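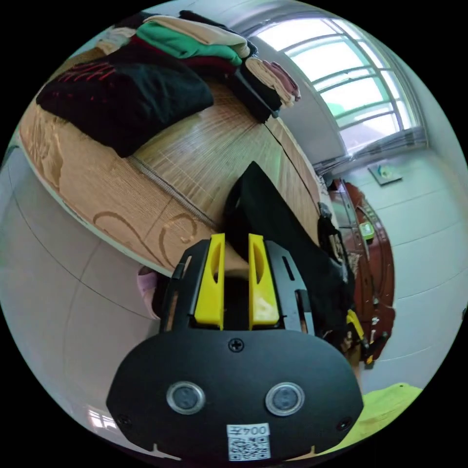 Praltia Wallet Help: Staking and Withdrawals

Frequently asked questions

What is staking?
Staking means locking up coins to help a blockchain network check its transactions. The network pays rewards in the same coin. In Praltia you can stake Vammont and Stotus. Other coins in your wallet can be held and sent, but not staked.

Who runs the validator?
All staking goes through Ammann, a separate validator company. Praltia passes your instructions to Ammann and shows you the result. Your coins are delegated, so Ammann can't spend them or move them to another address.

How much do I need to start?
The minimum is 2 coins for either network. Keep a little extra in your available balance to cover the network fee, or the request will be rejected.

When do rewards show up?
Vammont rewards are added once a day, at the end of the network's accounting period. Stotus rewards build up in a separate line called "Unclaimed" and stay there until you claim them. Claiming costs a network fee. With small amounts it often makes sense to let them build up first.

How do I write down my recovery phrase?
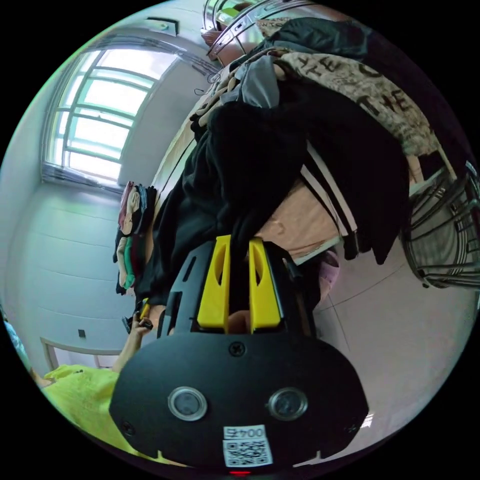 Your recovery phrase is the only way to restore a wallet if your phone is lost or the app is removed. Write the words on paper in the order shown, check the spelling, and store the paper somewhere dry. Don't photograph it and don't save it in email or cloud storage. Choose a private spot before you display it. Even a small room with plain white walls and a white tiled floor is fine, as long as no one else can see your screen. A QR code, like the square one on the white label in the photo, is not a recovery phrase. The QR code on your Receive screen holds your public address only, and you can show it to anyone who wants to pay you.

How long does unstaking take?
Vammont has a waiting period of 31 days. Stotus has a waiting period of 2 days. These periods are set by the networks and we can't shorten them. You don't earn rewards while you wait.

Can I cancel an unstaking request?
On Vammont, yes, at any point before the waiting period ends. Open the request and tap Restake. On Stotus the request is final.

Why is my withdrawal marked "Pending"?
The transaction has been sent but the network hasn't confirmed it yet. Check the fee you chose. A low fee can leave a transaction waiting for hours when traffic is heavy. Please don't send it a second time.

I sent coins to the wrong address. Can you get them back?
No. Confirmed transactions can't be reversed by us or by Ammann. If you know who owns the address, contact them directly. 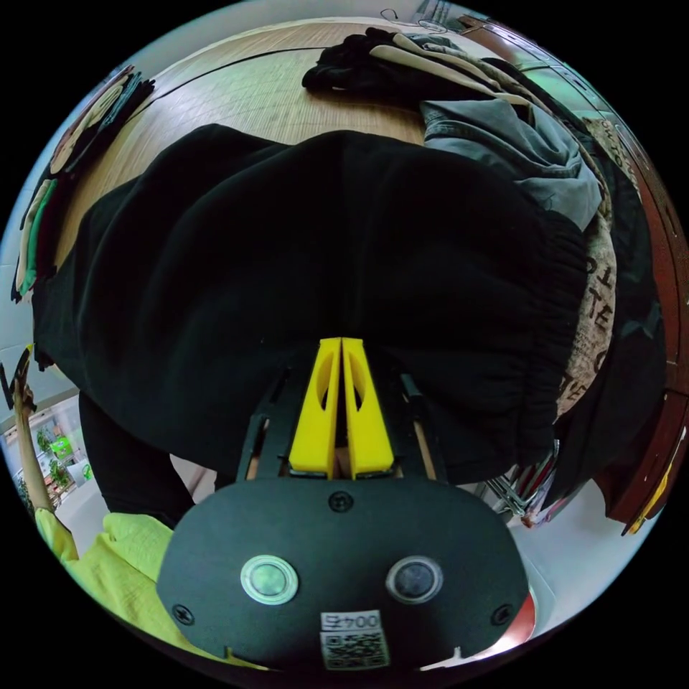 Two yellow gripper fingers against dark fabric

Do I owe tax on staking rewards?
That depends on where you live. In January we add a yearly report to the Documents tab, listing each reward and its value on the day it was received. We don't give tax advice.

Will support ever ask for my recovery phrase?
No. Anyone who asks for it is trying to steal from you. Close the chat and report it through the Help tab in the app.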